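Insertion trials into a fixed board: when to stop and what to log
Posted in Automation practice by Hakwood, 7th April

We are writing a working rule for trials in which an arm puts a part into a slot on a board fixed to an aluminium fence. The draft says the operator stops the arm on any contact outside the slot. Two of us read that differently. Does a touch on the rim count? 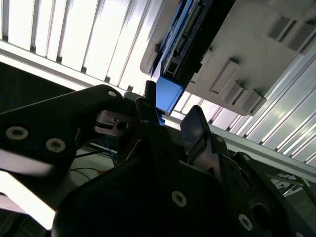
The draft also asks for a check of all gripper screws before each session, with the arm powered down. Is that enough, or should it be repeated after a set number of runs? We do 165 runs per session.

Van Wyk
Rim contact is normal in insertion work. Stop on force, not on touch. Set the limit in the controller, write it in the rule, and make any change to it a signed change. Our rule at Culport has three log entries for each run: seated, not seated, stopped. A run stopped by hand is never entered as "not seated", even if the part was plainly going wrong.

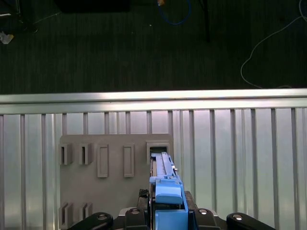
Keep the approach speed fixed for the whole session as well. If it must be altered, close the log and open a new one. Otherwise the results before and after cannot be compared.

For screws, we check at the start and again every 500 runs, plus after every hard stop. In your case that means the start of each session and hard stops, with the running total carried over.

Fakero
We just look at the screws in the morning. Paint marks help. Also put cables in the rule, ours only mentioned them after revision 9.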